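Stismont publishes first results of simulated gripper and controller comparison

May 17, 2018

Stismont today released the first results of its bench comparison of parallel grippers and arm controllers for kitchen handling tasks. The comparison was carried out entirely in simulation. It covers 2 controllers, supplied by Galletti and Schouten, each run with the same arm model and the same two-finger gripper.

Every task set uses a kitchen counter stocked with household items of different shape and surface. Positions and room surfaces are changed between sets, and each controller receives identical starting conditions. A total of 1,988 grasp attempts were logged over 72 hours of simulated running time.
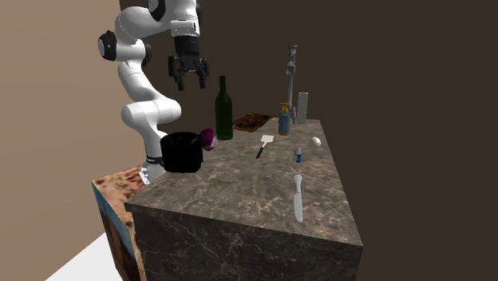
Approach height was the first setting to be fixed. Each attempt begins with the fingers pointing down and partly open, and the controller must then plan a path to the named item without touching its neighbours. Tall items make this harder. With the gripper hanging over the counter near a wine bottle, a path to the onion or to the flat spatula has to clear the bottle's neck first. The Schouten controller took the longer route in most such cases and recorded fewer contacts. The Galletti controller planned faster and moved closer to obstacles.

"The speed figures on their own would have favoured one supplier," said Silvana Cavalcanti, head of testing at Stismont. "Once contacts are included, the two are much closer. Buyers should look at both columns before they decide."

Items were grouped into 5 classes: round, tall, flat, bladed and small. Flat items gave the lowest success rate with both controllers. Most failures in that class were caused by the fingertips meeting the counter before they had closed on the item. Finger opening had little effect on the result for round items, but a wide opening led to more contacts in the tall class.
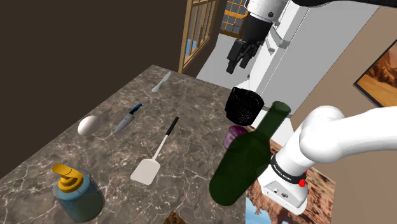 Camera placement was tested separately. A fixed view from the side of the counter was compared with a view from above, using the same controller settings. The side view gave better height estimates for tall items. The view from above was better for items lying flat, but lost track of them more often when the arm passed over.

"We kept the arm and gripper the same throughout so that a change in the result could be traced to one setting," said Ginette Arnaud, who prepared the task sets. "Friction values are still a weak point, and we list them in full so that others can repeat the runs."

The results have not yet been checked against physical hardware. Stismont will repeat the round and tall classes on a real bench at its Ulmont site, with results due in November. The full tables, task files and controller settings are available from Stismont on request.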